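9 min read

Discussion: how much of the replacement rule survives

The advice to throw out a kitchen sponge on a fixed schedule is repeated so widely that it is easy to assume somebody tested it. We went looking for the test. The rule appears in leaflets, on packaging, in household columns and in the training notes given to catering staff, and in nearly every case the source cited is another leaflet or another column. Where the trail does reach a laboratory report, the report usually measured how many bacteria live in used sponges. It did not measure whether people who replaced their sponges sooner were any better off. Those are separate questions, and a good deal of confidence has been carried from the first to the second without much inspection at the door.

That used sponges hold large numbers of bacteria is not in dispute here. A sponge is porous, it is often damp, and it is fed several times a day. It would be strange if nothing grew in it. What we dispute is the next step, in which a large count becomes a large risk and a large risk becomes a date on the calendar. Most of the organisms found in household sponges are ones that people already meet on their hands, their sinks and their vegetables. A count that does not distinguish between them says little about illness, and the counts most often quoted in public advice are of that kind.

The Podska diary study is the one usually offered when a stronger source is asked for, so it deserves a fair reading. The study followed 80 households and collected nearly 3,000 diary entries on cleaning habits, sponge changes and stomach complaints. Its authors reported fewer complaints in homes that changed sponges often. The finding has since been quoted as if the changing did the work. We are not persuaded. Households that changed sponges often also wrote longer diary entries, cooked meat less, and were more likely to wash their hands before starting a meal. Any one of these could account for a modest difference. The adjustment described in the paper covers household size and the age of the youngest child, and leaves the rest alone.

There is also the matter of what the diaries counted as a sponge. Participants were told to record "the sponge," in the singular, although many kitchens keep one for dishes and another for the counter, and some keep a third under the sink for jobs that people would sooner not describe. A two-layer scouring sponge, a plain foam block and a cellulose pad hold water differently and wear differently. Treating them as one object makes the diaries easy to code and hard to interpret. We asked for the coding sheet and were sent it promptly, which we appreciated. It contains a single column for type, and the column is mostly blank.

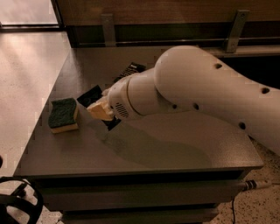 Figure 3. Pale yellow block, likely sponge or foam, just above a gray tabletop.

Our second objection concerns wear. The fixed schedule assumes that time in the kitchen is a reasonable stand-in for condition. In a home where two people eat out most evenings, a sponge may see a couple of mugs and a plate. In a home with small children it may be used from breakfast until bedtime. After the same number of days these are hardly the same thing, and a rule that treats them alike will tell one household to discard a sponge that has barely been used and reassure another that theirs is fine. The Wutico guidance for rental kitchens admits this in a footnote, then repeats the fixed schedule in its summary table. Readers of guidance do not, in our experience, read footnotes.

Defenders of the schedule reply that a simple rule is better than a subtle one, even if the simple rule is wrong in particular cases. We take the point. People are busy, and advice that requires judgment at the sink may not be followed. But the defense only holds if the simple rule does some good on average, and that is what has not been shown. A simple rule with no demonstrated benefit is merely convenient. It also has a cost. Most household sponges are made wholly or partly of plastic foam, they are rarely recycled, and a rule that increases the number thrown away should have to earn its keep like any other.

The cost is not only in waste. Advice of this sort competes for attention with advice that is better supported. Washing hands after handling raw poultry, keeping a separate board for meat, and getting leftovers into the refrigerator promptly all rest on firmer ground. In the leaflets we reviewed, sponge replacement was often given the first paragraph and a bold heading, with handwashing below it. We can think of no reading of the evidence that would put them in that order. We suspect the order reflects what is surprising, since a dirty sponge makes a better story than a pair of hands.
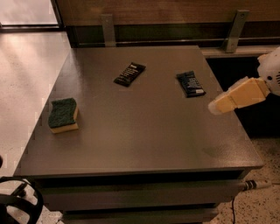

Cleaning a sponge is often suggested as the alternative to replacing it, and here too the claims run ahead of the results. Microwaving a damp sponge does reduce counts for a while. So does a cycle in the dishwasher with a heated dry. What happens afterward is less often reported. In the Floveck bench trials, treated sponges were returned to ordinary use and sampled again, and by the end of the trial the treated and untreated groups could not be told apart. The authors concluded that treatment should be more frequent. One could as easily conclude that it does not matter very much, and the paper gives no reason to prefer the first reading over the second. It did not look at whether anything moved from the sponge to a plate.

Transfer is the step that matters, and it is the one with the thinnest record. For a sponge to make someone ill, an organism capable of doing so has to be present, has to leave the sponge, has to land on something that touches food or a mouth, and has to do this in sufficient number. Rinsing, drying and time all work against it. The few studies that follow the chain from end to end begin by loading the sponge with a heavy dose of the organism of interest, which is sensible if the aim is to learn whether transfer is possible. It tells us little about how often it happens in a kitchen where no one has poured a culture over the washing-up.

We would make one exception. A sponge used to wipe up juices from raw meat or poultry is a different case, and the sensible course is to discard it or keep it away from dishes and counters until it has been properly treated. That advice depends on what the sponge touched. It has nothing to do with how many days it has been on the sink, and we note with some frustration that the fixed schedule may work against it. A person who has been told that a sponge is good until the end of the week could be forgiven for thinking that it is good after the chicken as well. 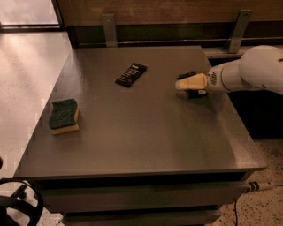

Does a sponge that smells bad need to be replaced?

A bad smell means that bacteria have been growing and breaking down food residue, and most people will want to replace the sponge at that point. The smell does not show that the sponge carries anything likely to cause illness, and a sponge without a smell is not proven safe by its absence.

We raise the question of smell in this form because it was the one most often put to us by readers of an earlier draft, and because the answer shows how little the available signs can tell a person standing at a sink. Smell, color and softness are all rough guides to age and use. They are at least guides to the particular sponge in hand, which is more than can be said for a date. The Orakzai survey of shared kitchens found that most respondents already replaced sponges on the basis of smell or appearance and paid no attention to the schedule posted on the wall. Its authors treated this as a failure of compliance. We are inclined to regard it as ordinary good sense, though the survey was not designed to tell the two apart and we do not wish to lean on it harder than we have allowed others to.

Some limits of our own review should be stated. We read published reports and such guidance as we could obtain, and guidance written for internal use in restaurants and hospitals is mostly closed to us. Professional kitchens handle more raw food and serve more people at risk, and nothing in this section should be taken as advice to them. We also did not consider households in which someone has a weakened immune system. For those homes a cautious rule may be justified even on weak evidence, and a clinician's instructions should be followed over anything written here.

It is possible that a good trial would vindicate the schedule. Such a trial would assign households to replace sponges at different intervals, supply the sponges so that type and size were fixed, and record illness by some means other than the memory of the person who did the dishes. It would need to be large, as the effect, if there is one, is likely to be small. It would also have to record handwashing, which the Podska diaries did only in a free-text box. We know of no trial of this kind under way, and until one is reported we see no basis for printing an interval on a package - least of all on a package of sponges, where the party giving the advice is also the party selling the replacement.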